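The open day at Lysenko started at 4 in the afternoon, and Eimear Daly got there early so she could park near the door. She had told her sister she was only going for the sandwiches. In her coat pocket was the letter from the Lalldale home, folded small, the one saying the night staff would be "supported by assistive handling systems" from November on. Her father had a room on the second floor there. She had read the letter four times and still didn't know what it was going to do to him.

They gave her a sticker with her name on it, spelled wrong, and a tote bag with a water bottle inside. A young man in a gray vest walked the visitors down a hallway that smelled of new carpet. He talked over his shoulder the whole way. The system was called Clinik, he said. It had been tried in a ward kitchen in Orkirham and everyone there loved it.

"Everyone?" said Eimear.

"The feedback was super positive."

She wrote that down on the back of the letter. She'd worked in hospital billing for 20 years and had filled out a lot of feedback forms in that time, usually with a supervisor waiting for the pen.

The room they ended up in was smaller than she'd pictured. She had been thinking of something with a head, maybe, or at least hands that looked like hands. People spread out along a strip of yellow tape and held up their phones. The young man asked them to please stay behind the tape, and then asked a second time, looking at Eimear.

"So what it's learning here is clearing and sorting," he said. "Bedside table, tray, whatever's in front of it. It finds the object, it decides how to hold it, it puts it where it goes."

"And who says where it goes?"

"We do. For now."

The arm gave a low hum and went out over the table. She had to admit it was quick. She'd expected jerks and pauses, like the claw game at the boardwalk that had eaten her allowance one whole summer, and it moved more like a person reaching for the salt. Then she got annoyed with herself for being impressed. A thing could be smooth and still be no use to a man who couldn't find his glasses.

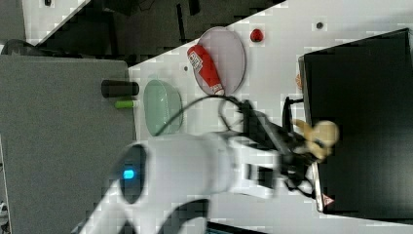
Somewhere behind her a woman said that her mother would have thrown a shoe at it, and that they should try one of these things on a person who bites before they sent out any more letters.

A few people laughed. The young man laughed too, a bit late.

"Did you get a letter?" Eimear asked, turning around.

"Lalldale," the woman said. "You?"

"Same."

They stood next to each other after that. The arm kept working. A slide came up on the wall with 104 on it in big blue numbers, and under that, "tasks learned to date." Eimear put up her hand.

"What happens if the person doesn't want to let go?"

"Sorry?"

"Of the thing. My father holds on to stuff. A sock, a spoon. He'll have it all night. If that comes over and decides his spoon needs to be put where it goes, what happens?"

The young man said that was a great question. He said there was a force limit, and that the limit could be set, and that nobody would be alone with the unit in the early phase. She asked how long the early phase was. He said that was up to the partner sites. She asked if the night shift at Lalldale would have the same number of people on it as now, and he said he was really more on the technical side.

"Is there somebody here who's on the other side?"

He looked toward the hallway. "There'll be a chance to mingle."

There was a chance to mingle. The sandwiches were egg. A man with a better vest told Eimear that the grip had gone right in 100 out of 104 tries that week, and seemed to think this would cheer her up.

"And the other four?"

"Drops, mostly."

"Mostly," she said – and wrote that down too, under "super positive," where there was still some room.

The woman from behind the tape was waiting by the coats. She had taken two tote bags. They walked out together to the parking lot, where it was already getting dark, and Eimear found a pen that worked and they traded numbers on the hood of her car.

"Visiting's till eight," the woman said. "You going over?"

Eimear looked at the time. She could make it if she skipped the highway.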